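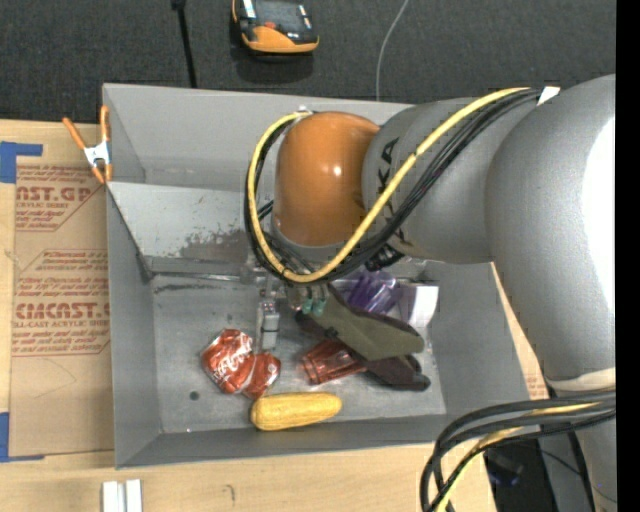
試行584番で腕が止まった。エラーはグリッパとの通信断で、位置ずれでも過負荷でもない。手首は灰色の箱の上で下を向いたまま、指も下を向いたままだった。黄色い太いケーブルと黒いケーブルの束は、オレンジ色のカバーの下をぐるりと回って、その左側を上へ抜ける取り回しになっている。前から気になっていたのはこの輪の部分で、今回の原因も結局ここだった。

2019年5月4日。連休中だが出た。Murnbridge向けの連続試験が連休明けに報告期限で、今のうちに677回分を通しておきたかった。建屋の空調は休日設定で、午前中は少し暑かった。

朝は八時半に入って、まず安全確認。非常停止を押して、落ちるのを見て、戻す。ドアスイッチも同じ。ここまで問題なし。原点に戻して、ゆっくりの速度で箱の上まで下ろし、壁に当たらないことを見た。側壁が斜めに立っているので、手首を傾けて入るときは奥の板との隙間が狭くなる。この箱に替えてから、余裕の設定を少し広げてある。

それから自動に切り替えた。昨夜のうちに続きの番号から始まるように書いておいたので、押すだけで始まる。最初のうちは見ていなければいけないことになっているので、柵の外に椅子を置いて座っていた。

対象物はつぶれたコーラの缶、とうもろこし、赤い透けたカップ、白い小箱など。缶は掴む場所によって成績がかなり違う。大きいほうのかたまりを挟めばまず落とさないが、曲がったところを狙うと滑る。とうもろこしは前の壁に沿って寝てしまうと指が入らない。壁際の対象物をどう数えるかは前の会議で決まらなかったので、今回は除外せずに全部失敗として記録している。あとで分けられるように備考欄に「壁」と入れることにした。

十時すぎまでは順調だった。席に戻って報告書の表を直していたら、運転中の音が消えた。最初は対象物の検出待ちだと思った。検出に時間がかかると少し止まることがあるからだ。しかし動き出さない。画面を見に行くと赤い帯が出ていて、グリッパ応答なし、となっていた。

止まり方は正しかった。腕は減速して停止、サーボは保持、ブレーキも入っている。グリッパが応答しなくなったら腕も止めるという設定は、先月Ditineの仕様書を読み直したときに自分で入れたものだ。それまでは、グリッパが黙っても腕は最後の軌道を終わりまで走っていた。もし前のままだったら、指の状態がわからないまま箱から上がって、置き場まで動いていたはずである。

ただし、止まるまでに2秒かかっている。これは長い。設定では通信が途切れたらすぐに停止要求が出るはずで、2秒というのはどこにも書いた覚えがない。今日の記録で一番問題にしなければいけないのはここだと思う。ケーブルは消耗品だからいずれ傷む。傷んだときにすぐ止まらないのは別の話になる。

柵の中に入る前に、手順どおり主電源を落として札をかけた。休日で人が少ないのでつい省略したくなるが、少ない日ほど省略しないと決めている。鍵は自分のポケットに入れた。隣の区画に出ていた電気の担当に声をかけて、中に入ることを伝えた。

まずコネクタを見た。手首側の差し込みは緩んでいない。指で軽く押しても動かない。ねじ部の印もずれていなかった。次に根元のほう、太い腕に沿って束ねてあるところ。ここも見たかぎりでは異常なし。

そのあと導通を測った。真っすぐに伸ばした状態では全部つながっている。曲げると一本だけ切れる。戻すとまたつながる。曲げる向きによって切れたりつながったりするので、途中で素線が折れているのだと思う。場所は輪の一番下、カバーの下を回るあたり。外側の被覆には傷がなく、触っても硬いところはなかった。見てわかる傷ではないから、目視点検だけでは見つけられない。

動作の記録と合わせると説明がつく。腕の第7軸が限界近くまで回って、そこから少し戻ったところで通信が切れている。過去の記録も同じ条件で探したら、短い途切れがいくつも見つかった。再送で回復していたので、エラーにはなっていなかった。最初の途切れは四百番台の後半で、そこから間隔がだんだん短くなっている。途切れの記録そのものは残っていたのに、集計の画面には出していなかった。出していれば気づけた。これは自分の作った画面なので自分の責任である。

軌道を作っているのはTrernanceのほうで、こちらは関節の可動域を渡しているだけだ。渡している範囲は腕の機械的な限界から少し引いた値で、ケーブルのことは入っていない。軌道の側から見れば、範囲内ならどこまで回してもよい。実際、壁際の対象物を取ろうとすると手首を大きく回す解が選ばれやすい。斜めの壁を避けるには、そのほうが短いからだろう。とうもろこしが前の壁に寄った試行で、回転量が特に大きかった。

つまり、失敗として記録されている「壁」の試行が、ケーブルを一番痛めていたことになる。掴めないものを掴もうとして、何度も限界まで回していた。再試行の回数にも上限が要る。今は掴めるまで姿勢を変えて試すようになっている。

昼は持ってきたおにぎりを食べた。食堂は閉まっていて、自販機も一段は売り切れのままだった。食べながら、停止の遅れのほうを考えていた。

午後はまず予備のケーブルを探した。棚にはAfridiの可動用が残っていたが、長さが足りない。手首までは届くが、輪を作る余裕がなくなる。余裕のないケーブルを付けて回すと、今度はコネクタのほうを引っ張る。無理につけるのはやめた。注文は連休明けでないと受け付けてもらえないので、用紙だけ書いて机の上に置いた。長いほうを頼む。ついでに予備ももう一組。

固定の方法も見直したい。今はところどころテープと結束バンドで押さえてあるだけで、付け根のほうの白いテープは仮のつもりで貼って、そのままになっている。結束バンドは締めすぎると、そこで曲がりが集中する。折れた場所の近くにもバンドがあったので、締め具合は関係していると思う。切ってみたら、跡がはっきり付いていた。次からは幅の広い面ファスナーにして、曲がる区間の中では締めない。

曲げ半径も測った。手首を限界まで回した姿勢に相当する形を手で作って、型紙を当ててみると、メーカーの指定より明らかに小さい。静止しているときの輪は十分大きく見えるので、最初に取り付けたときは問題ないと判断した。その判断を、原点姿勢だけを見てしたのが間違いだった。回りきった姿勢でも見るべきだった。

三時ごろから停止の遅れを調べた。ケーブルを外した状態で主電源を入れ、腕は低速、柵の扉は閉めて、外から模擬信号で試す。信号を切ると、やはり同じだけ遅れる。再現したので少し安心した。再現しない不具合のほうが困る。

原因は監視の作りだった。グリッパの状態を読む処理と、生きているかどうかを見る処理が同じところに入っていて、読み取りが待ちに入ると監視のほうも一緒に待たされる。待ちの上限が、あの秒数になっていた。通信ライブラリの初期値で、自分では設定していない。覚えがないのは当然だった。設定していないから初期値のままなのである。

分けて書き直した。監視だけを短い周期で回し、返事が来なければ読み取りの結果を待たずに停止要求を出す。書くのはすぐ済んだが、試すのに時間がかかった。信号を切る時点を変えて何度もやった。下降中、把持中、上昇中、置き場への移動中。どこで切ってもすぐ止まるようになった。ただ、これはソフトの停止であって、安全回路とは別のものだ。人を守る側は扉と非常停止が受け持っていて、そこは今日さわっていない。報告書にもそう分けて書く。混ぜて書くと、前にMurnbridgeの人に誤解されたことがある。

止まったあとの復帰の手順も直した。これまでは再開を押すと、途中の試行の続きから動き出す作りだった。掴んでいるかどうかわからない状態で続きから動くのはよくない。再開したら必ずまっすぐ上に抜けて、原点に戻り、その試行は無効にする。無効の試行は成功にも失敗にも数えない。584番は無効になる。成功率の分母が変わるので、表の脚注に書き足した。

ついでに箱の固定も見た。角のクランプは効いていて、箱はずれていなかった。停止のときに指が壁に当たった様子もない。奥の斜めの板の、下のほうにある黒っぽく荒れたところは以前からの跡で、今日増えたものではないと思う。確かめるための前の記録写真が見つからなかったので、思う、としか書けない。点検のときに同じ場所を毎回撮るようにする。

夕方に、可動域の制限を暫定で狭くした。両側から詰めて、型紙で見た曲げ半径が指定を下回らない範囲に収めた。計算だけで試すと、壁際の対象物はほとんど解なしになる。とうもろこしが前の壁沿いにあると、まず取れない。成功率は下がるが、下がった数字のほうが今の設備の実力に近い。腕の取り付け角を変えれば少し戻るかもしれない。それはケーブルが届いてからの話にする。

677番まで通すという予定は、連休中には終わらない。残りは新しいケーブルに替えてから続ける。途中で条件が変わるので、前半と後半を一緒の表にしてよいかは相談が要る。個人的には分けたほうがいいと思う。可動域も再試行の数も違うのだから、同じ試験とは言いにくい。最初からやり直すという案もあるが、それだと報告期限に間に合わない。連休明けの朝に、まず期限のほうを聞いてみる。

六時すぎに電気の担当が帰るというので、一緒に上がることにした。一人で柵の中に残るのは禁止になっている。腕を待機姿勢に置き、傷んだケーブルは外して「曲げると断線」と書いた札を付けた。捨てずに取っておく。被覆を開いて中を見たいし、折れた位置を測っておけば、次に交換する時期の目安になる。主電源を落とし、札はかけたままにした。

帰りのバスは休日ダイヤで、ずいぶん待った。待っている間に、途切れの件数を集計の画面に出す方法を考えた。件数だけ出しても増え方がわからないので、一定の試行ごとに区切って並べる。しきい値をどこに置くかはまだ決められない。今日の記録一件しか材料がないからだ。とりあえず、一度でも途切れたら黄色く表示するようにする。うるさいと言われたら、そのときに考える。

家に着いてから手帳に書いた宿題。ケーブルの注文用紙を出す。面ファスナーを買う。再試行の上限を決める。Trernance側にケーブルの曲がりを制約として渡せるか問い合わせる。ほかの通信の待ち時間も初期値のままになっていないか、全部見る。最後のは思ったより多そうで、カメラのほうも同じライブラリを使っている。

夕飯はうどん。風呂に入ってから、注文用紙のケーブルの長さがコネクタを含む寸法かどうか、書いていなかったことに気がついた。用紙は机の上なので、出す前に書き足す。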